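Butcher-block top: oil, hardwax or leave it?
Workshop & Home Office > Worktops and Surfaces

bandara_37
Started 3 August 2024
The strip-laminated top has had no finish since January. It carries small bottles, a metal can and a potted succulent, so leaks and rings are the concern. I have a tin of Gosari hardwax oil and a litre of plain Danish oil. Which, and how many coats?

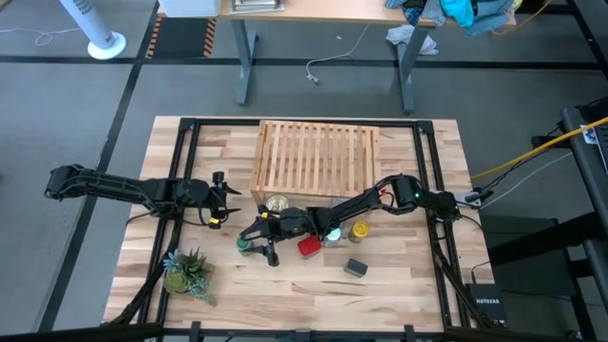

Reply 1 — sistik
Hardwax, two thin coats. Sand to 100 grit, then 180, and wipe down between. Clear everything off first, crate included. Is the crate staying upside down as a shelf? If so, put felt under the contact edges.

Reply 2 — Kagiso Mabaso
Disagree on the hardwax. It is harder to spot-repair than Danish oil, and a top with that much standing on it will need spot repairs. Three coats of Danish, 15 minutes each before wiping off the excess, overnight between coats. Put a saucer under the plant whichever you choose.

Reply 3 — sistik
Spot repair on hardwax is a light rub and a dab on a cloth. I have done it on a Nerkemau top with no visible edge. Danish oil marks under solvents.

Reply 4 — Kagiso Mabaso
Depends on the solvent. Bandara, what is in the bottles?

Reply 5 — bandara_37
Mostly isopropyl and a light machine oil. The crate stays as it is, I will add felt.

Reply 6 — Kagiso Mabaso
Then test both on an offcut with the isopropyl. I would still use Danish — but do the underside as well, or the top may cup.

Reply 7 — bandara_37
Offcut sanded this afternoon, half and half. Will post when both have cured.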